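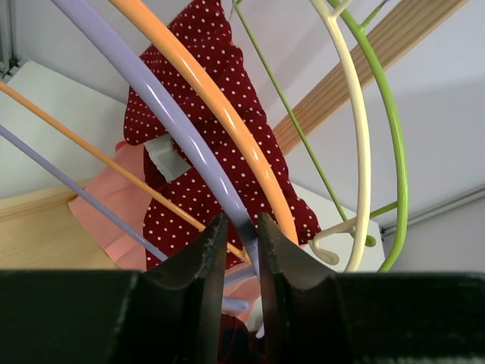
Hanging Clothes in a Shared Wardrobe: Storage Project Report

Ezequiel Hinojosa and Mohammed-Awal Amoah
Submitted 9 December 2019

Background

Our project looked at how people in the Nanirska residence put away their washing. Each floor has one common wardrobe, and in March the residents told us the main problem was clothes ending up in a pile at the bottom. We wanted to know if the choice of hanger and rack made any difference to how garments were hung.

Materials

We used coloured plastic hangers on a small wooden rack. The colours were orange, lavender, green and cream. The idea was that each resident would keep to one colour, so that nobody had to sort by size or read a label. The rack sits on a table and has a single rod and a flat base plank. It is too small for everyday use but was fine for trying things out.

For garments we asked for donations and took what we were given. We did not iron anything first.

Method

Each garment was laid over a hanger, the hanger was moved to the rod, and we noted whether the garment stayed on. A garment that slid off was recorded as a fail and put back in the pile. We did 12 trials per garment and changed the order after every set. Mohammed-Awal kept the notes and Ezequiel timed the sets.
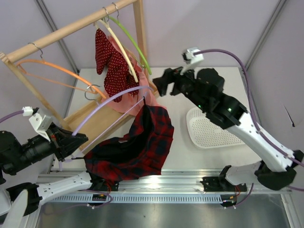 Figure 1. Plaid shirt on the lavender hanger, with the polka dot and pink garments at the rack.

Results

Shirts gave us the most trouble. A shirt that goes on bunched up puts its weight on one side, and the hanger tilts once it is lifted. Doing up the top button fixed this in most of our trials but added time to each one. Lighter garments could be draped over the hanger without much care.

Keeping the hangers parallel before starting also mattered. When two of them crossed, picking up one tended to drag the other. We lost 5 trials this way and repeated them.

The colours worked well for telling hangers apart. They did not help with spacing on the rod, and garments still got pushed together at one end.

Recommendations

The floor wardrobes should get coloured hangers, one colour per room. We would also like a second rod at a lower height so that long garments do not crowd the short ones. The spare hangers need their own hook or bin, all facing the same way.

We did not test coats or trousers. A later group could use our note sheets, which are in the project folder.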